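Jakska Club Net System, indoor volleyball
by Studon

Item 1301
In stock, ships from our Poon warehouse
Price: call or email for school and club quotes

Complete net system for school gyms and clubs. Two uprights, net, antennas, winch, pads, storage straps. Everything but the floor sleeves, see below on sleeves before you order please.

We've sold the Jakska since the first version and the new one fixes the thing people complained about, which was the winch handle. Old handle stuck out. New one folds flat and comes off. If you have the old style you can get just the handle, ask us.

What's in the box (three boxes really, they dont always arrive same day)

2 uprights, telescoping, steel, powder coat finish
1 competition net with side tapes and top cable
1 pair antennas with clamp-on sleeves
1 winch with removable handle
2 upright pads, hook and loop closure
Storage straps
Allen key, spare pins

Heights

Preset stops for men's, women's and youth play. Pull the pin, slide, put the pin back. One person can do it, two is quicker. Always take tension off the net first. We get uprights back every season with bent pins from people cranking the height with the net still tight, and that is not covered.

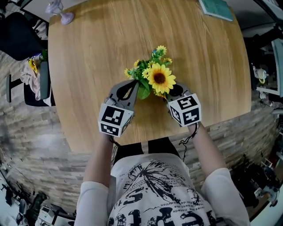
Stops are marked on the inner tube, not a sticker this time, engraved. Measure at center court anyway before a match. Your ref will.

Net tension

Top cable goes to the winch, the bottom rope ties off or uses the ratchet. Snug is enough. A net that's pulled too hard wears at the corners first and then the top tape goes. If the center is sagging, check the side ropes before you go for the winch again.

Floor sleeves

Not included. The Jakska fits Studon sleeves and most standard ones but measure yours, inside diameter, and tell us the number when you order. Old gyms have all kinds of odd sizes. We carry Dastex adapter collars for undersize uprights in larger sleeves, sold as a pair. If your sleeve is smaller than the upright there is no adapter for that, sorry.

No sleeves at all? Look at the weighted base model instead. Different page. Not recommended for college matches.

Pads

Padding is 6 feet tall and wraps the full upright. Colors: royal, navy, red, black, forest, purple. Lettering is extra and adds 18 days. Send artwork as a vector file if you have one. We can work from a clean scan but it takes longer and theres a setup fee. No returns on lettered pads.

Please check spelling on the proof. We print what you approve.

Weight and shipping

Full system ships at 270 lb on a pallet. Liftgate is extra, say so at checkout if you don't have a dock. Driver will not bring it in to the gym. Check the cartons before signing and write any damage on the slip, even just a crushed corner. Without that the freight company won't pay and we can't make them.

Each upright is 41 lb on its own, so a transport cart is worth it if you put up and take down every day. Cart holds two uprights and the net. Rubber wheels, fine on wood floors.

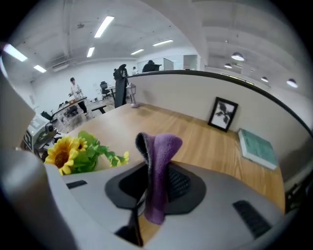
Care

Wipe down uprights with a damp rag, mild soap. No solvent on the powder coat. Drop of light oil on the winch gear once a season, not more, it collects dust. Roll the net, don't stuff it in a ball. Antennas go in their tube. Most of the antennas we replace got stepped on.

Check the cable for frayed strands before each season. Frayed cable gets replaced, do not tape it.

Warranty

Uprights five years, winch two, net and antennas one. Covers defects in normal indoor use. Doesn't cover outdoor use, hanging on the net, or modified parts. Keep your invoice.

Spare parts, usually on the shelf

Winch handle (old and new style)
Pins
Top cable
Side tapes
Antenna clamps
Pad closures

Net color other than white is special order. November is our busiest month for replacement nets so if your club season starts after New Years get the order in early.

Questions we get

Does it work for badminton? Uprights go low enough, net's wrong. We sell a badminton net that fits.

Can I run two courts side by side? Yes, need a center upright. Ask for a quote with the number of courts and we'll work out the parts list.

Do you install sleeves? No. We can send the drawing to your floor contractor.

Quotes and purchase orders: Tanveer Butt, school and club sales. Put item number in the subject line. Include your delivery zip and sleeve size, otherwise he'll just have to write back and ask.

Page updated Jan 11, 2024. Prices on older catalogs no longer good.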